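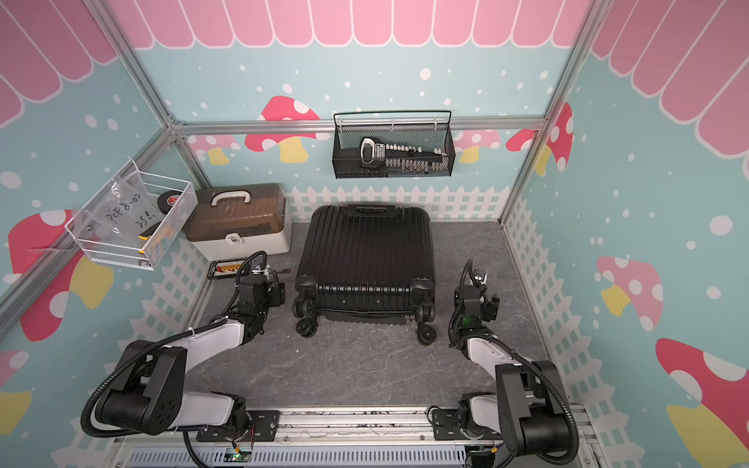

分类：双臂工作单元 / 操作规范 / 已解决（有保留）

工单标题：右臂在箱体作业中反复保护性停机，日志说“外力超限”，现场说“什么都没碰”
提交人：Noel Bañez
站点：Thân
控制软件：Durnever
维护方：Gernari 技术支持
优先级：提交时为“紧急”，后被改为“一般”，提交人对此有意见

一、报障原文

我们在跑 Jultis 项目的箱体作业：黑色硬壳行李箱平放，两条手臂一左一右，一条稳住箱角，一条去找拉链头。右臂时不时停机，报外力超限。复位后能继续，过一会儿又停。操作员已经把复位练得很熟练，我认为这不是一项值得培养的技能。

已尝试：重启控制器，重新标定右臂，换箱子，对箱子说好话。请尽快处理。

二、第一轮回复（支持组）

收到。先请停止“复位后继续”这套流程。我们翻了日志，同一个报警被连续确认，确认备注一栏写的都是“已知问题”。一个问题要成为“已知”，前提是有人知道它是什么，目前看没有。

规范里关于复位只有一句话，抄在这里：保护性停机后，复位人须到工作单元前目视确认，写明原因，原因不明则挂起。坐在椅子上伸手够鼠标，不算到工作单元前。

另请提供：力矩曲线、行李箱的摆放基准、工作单元内物品登记表。

三、登记表

登记表发来了，很干净，上面只有行李箱。

这就有点意思了。围栏里靠左后角还立着一个带提手的收纳箱，半透明的棕色盖子；它前面的地板上躺着一排彩色小件。左墙上有一只白色网篮，里面一卷黑胶带，一个手写“PCF 8-02”的透明袋，外加一件黄色的小工具。后墙还有一只黑色网篮。这些东西在登记表里不存在，在 Durnever 的障碍模型里也不存在，可它们在现实里占的地方一点没少。

站点的解释是：“它们一直在那儿。”我们完全相信。登记表的用处正是把一直在那儿的东西写下来，以免哪天有人把它往里挪两指宽，然后左臂的肘部替大家发现。

至于“PCF 8-02”，请查清编号归谁，贴回物料单。查不清就移出单元。手写的编号有个特点：写的人觉得永远记得。
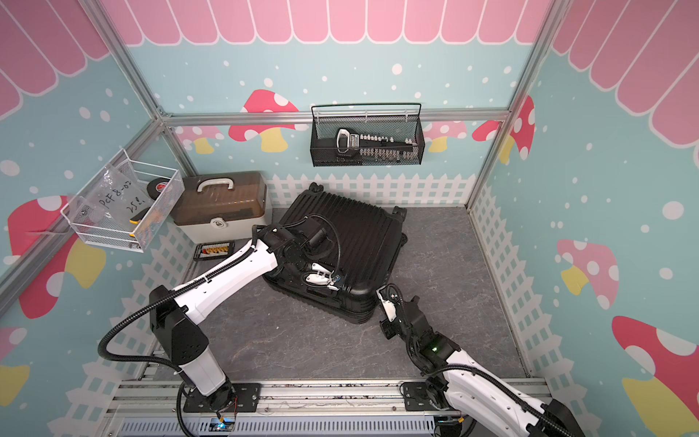 夹拉链头的时候，另一条手臂可以同时压着箱子吗？

可以同时作业，前提是只有一条手臂处于位置控制，另一条切到柔顺模式，并且在任务文件里写明谁是主、谁是从。

这条写在规范第 8 条。任务文件里对应的字段叫“主臂”，站点填的值是“两个”。软件居然接受了，这一点我们另开了工单，会自己去挨骂。

四、力矩曲线

曲线看完，事情其实很朴素。硬壳箱是刚性的，两条手臂都认为自己说了算，各自坚持自己的坐标。左臂拉一点，箱体跟着转一点，右臂发现箱角不在该在的地方，于是用力把它顶回去。左臂又觉得拉链头跑了。双方都很敬业，最后由右臂先停机，因为右臂的力限设得低。

所以“什么都没碰”这句现场描述需要修正。它碰了，碰的是队友，中间隔着一个箱子。

站点提出的临时方案是把右臂力限调高。请不要这样做。力限是最后一道告诉你前面做错了的东西，把它调高相当于请烟雾报警器小点声。若确有工艺理由要改，走变更单，需 2 人签字，且这 2 人不能是同一个人用两种笔。（这句话原先没有写进规范，写进去是有缘故的。）

五、摆放基准

另一个因素：箱子的轮子朝哪边。

任务文件里假设轮子朝围栏正面。我们要来的现场记录里，有时朝正面，有时朝右后方，看摆的人从哪边站着。地板是大理石纹，花纹很好看，可惜纹路没法当基准线用，虽然有位操作员坚持说他是“对着那条深一点的纹”摆的。

处理要求如下，按顺序执行：

1. 在任务文件里指定一个朝向，以轮子为准，写成文字，配上坐标系名称。“正常放”不是朝向。

2. 开跑前由操作员核对朝向并勾选。勾选动作在摆放之后做。先勾后摆的记录，时间戳会出卖你。

3. 视觉定位结果与指定朝向偏差超限时，任务不得自动旋转坐标继续，应当暂停并提示。先前那个“自动适应”的脚本请删掉，它适应得过于积极。
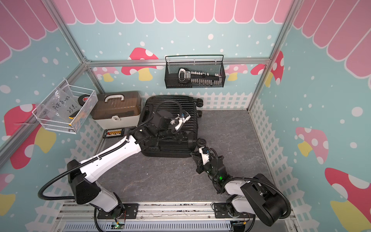 4. 接触动作分段。先由从臂在箱角建立接触，确认力值稳定，再允许主臂靠近拉链。两条手臂不得在同一个时间步内首次接触箱体。

5. 松开的顺序与建立的顺序相反。主臂退开，到达避让位，从臂才能撤力。

6. 线缆护管的摆动范围计入避让空间。护管在手臂外侧绕出来的那个弯不归运动规划管，但归你管。

六、站点反馈

Noel Bañez 回复：

已按要求改了主从设置。停机没有再出现。为了确认，我们连续跑了 3,000 个循环，其间我本人去喝了咖啡，特此声明有替班人员。

有几点不同意见，请记录在案。

一是物品登记。网篮挂在墙上，位置在手臂日常轨迹之外，每换一卷胶带就更新登记表，操作员会恨我，而我还要跟他们一起吃午饭。

二是绿灯。右臂上亮着绿色指示灯，操作员就默认可以伸手进去取东西。我跟他们讲过，他们的回答是：“绿的嘛。”希望 Gernari 出一句能贴在墙上的话，短一点，墙上蘑菇已经很多了。

三是优先级为什么从“紧急”改成“一般”。

七、支持组答复

关于登记：同意按容器登记，不按内容物登记。网篮作为一个整体写进障碍模型，外形按装满后的最大轮廓算，里面换什么胶带随意。条件是任何东西不得伸出网篮边沿。长柄的、带尖的，请另找住处。收纳箱要么固定并登记，要么搬走；它的盖子也算它的一部分，打开放着的时候就是另一个高度了。地上那排小件没有讨论余地，收起来。落在地板上的小件早晚会被夹爪推到箱子底下，然后箱子高出一截，然后你会再给我们开一张工单。
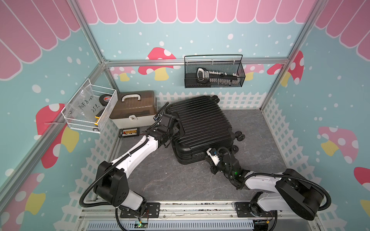

轨道和格栅附近的电路板、线束也一并纳入每班检查，看固定，看有没有被取物时的袖子带到。轨道上的碎屑用吸的，别用气枪吹，吹完它们还在单元里，只是换了更难找的地方。

关于绿灯：指示灯反映的是控制器状态，与你的手安不安全没有关系。供张贴的文字如下，已经尽量短：

“灯绿不伸手。停机、挂牌，再伸手。”

挂牌指的是把个人牌挂到使能开关上。谁挂谁摘。如果你去吃午饭忘了摘，大家就等你吃完午饭，这个机制运行良好，午饭时间会自己变短。

关于优先级：按定义，“紧急”是指有人受伤或者即将有人受伤。右臂停机说明保护功能在工作，我们看了很欣慰。不过回头看，一边停机一边反复盲目复位，离那个定义也没有你我以为的那么远，所以这一项算你一半有理，字段不改，备注里注明。

八、关闭条件

以下全部完成后关闭工单：

登记表更新并与障碍模型核对一致。
任务文件“主臂”字段只有一个值。
旧的力限参数备份删除，包括名为“最终”和“最终真的”的 2 份。
复位记录中的“已知问题”从下拉选项里移除，改为手填。
张贴文字上墙。

九、后续记录

4/1/24：登记表通过。站点表示张贴文字已上墙，选了红蘑菇旁边的位置，说那里显眼。支持组起初以为这一天收到的合规报告需要打个折扣，抽查后确认属实，撤回怀疑。

“PCF 8-02”仍无人认领。已建议移出单元，站点说再问一圈。

手填复位原因上线后收到的首条内容为“同上”。已退回。

后续复查排在 8 月，重点看主从字段有没有悄悄变回“两个”。软件端的校验补丁届时应已随 Durnever 更新下发，若没有下发，请引用本工单来催，语气可以参照第一节。

状态：已解决，保留一项未结（袋子）。

联系支持组 | © Gernari 保留所有权利 | 返回顶部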